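Plernunel Home Services
Now hiring: part-time kitchen organizers, Rarndale

Two openings. Start in February if you can, a little later is OK.

We get people's kitchens usable after a move or a remodel. Boxes gone, counters clear, drawers that make sense. Small outfit. Renato Tolentino runs the jobs, Rhea Enriquez does the schedule and the pay, so she's the one you want to be nice to.

Hours
23 a week, mornings mostly. 8 am start at the client's door, not 8 am in your car. Sometimes a job runs over and we ask who can stay. You can say no.

Pay
Hourly, paid every two weeks. Rate depends on what you've done before, we'll talk about it on the phone. Mileage if the job is more than 13 miles from the office. Lunch break is paid.

What you'd be doing
- Clearing counters. Things that don't belong in a kitchen go to the room they belong in. Cushions, fans, rolls of wrapping, somebody's winter coats, all of it
- Wiping down cabinet fronts and appliance fronts, including the grooves and the door edges where grime sits
- Getting old tape off without taking the finish with it. Plastic scraper and patience. No blades, ever
- Sorting the pantry with the client or from thier list
- Flattening boxes, taking them to recycling
- Taking notes on where everything ended up. Short ones. The client reads these when they can't find the can opener

We don't do plumbing, wiring, or hauling fridges up stairs. If a client asks, call Renato.

What we need from you
Able to lift 40 pounds and be on your feet on tile floors all morning. Decent shoes. Own transportation, or live near the 2822 bus line. Some cleaning, stockroom, moving or restaurant work is good but we've trained people from zero. Dindo Catacutan came to us from a garden center and now he does most of the pantries.

You should like putting things away. Sounds silly but if it bores you the mornings are very long.

Also you need to be OK in other people's homes. Don't open mail. Don't comment on the mess. Ask before you throw out anything, even a twist tie.

Background check before your first job, we pay for it. Two references, not family.

Narrow kitchens
A lot of the Rarndale places are tight. Fridge wedged in next to the cabinets, microwave right up beside it, and whatever got put down on the counter that day. 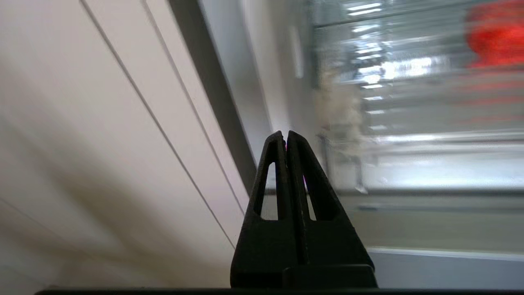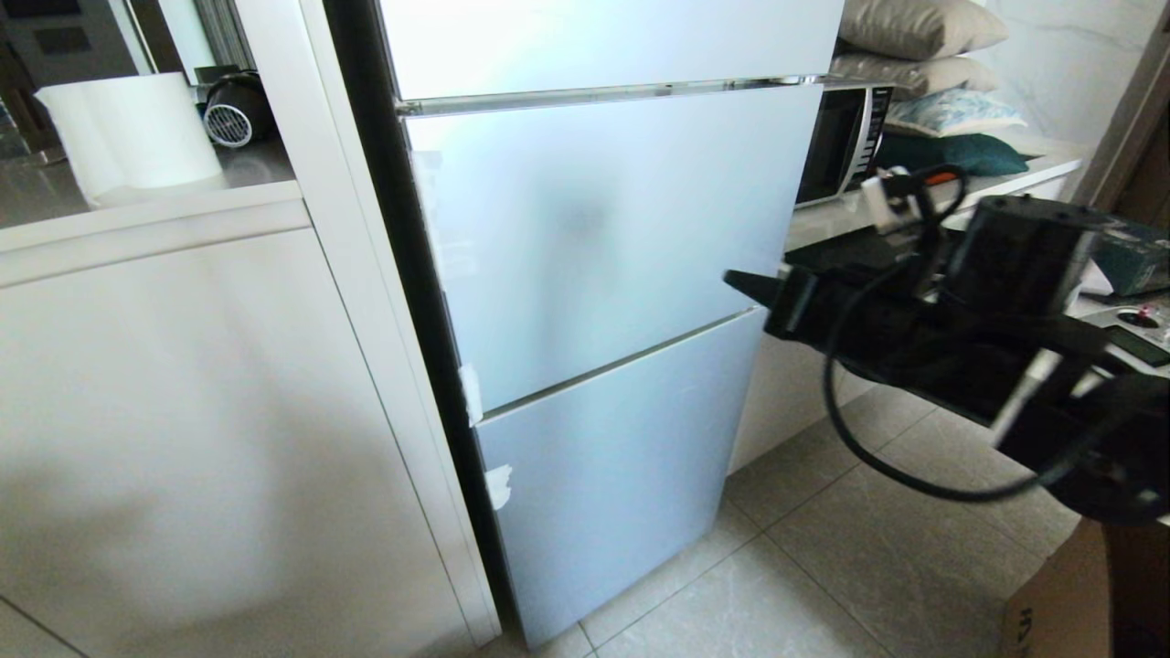

You'll work in pairs for the first month so there's somebody to ask. After that some jobs are solo, mostly the small ones. If you hate working alone tell us up front and Rhea will work the schedule around it where she can.

Supplies are ours. Cloths, scrapers, labels, gloves in three sizes. Bring a water bottle. If you're allergic to any cleaning products put it in your message please, we can swap most things out but need to know before the day.

How to apply
No resume needed. Send a few lines to Imelda Javier through the contact form on this page, pick "Jobs" from the menu or it goes to the billing inbox and sits there. Tell her
- what you've done for work lately
- which mornings you're free
- best time of day to call

She calls everybody back, usualy after 3 pm. If you like the sound of each other there's a paid trial morning with Renato, and you hear from us by the end of that week either way.

We're filling these as the right people turn up, so if the ad is still up, we're still looking.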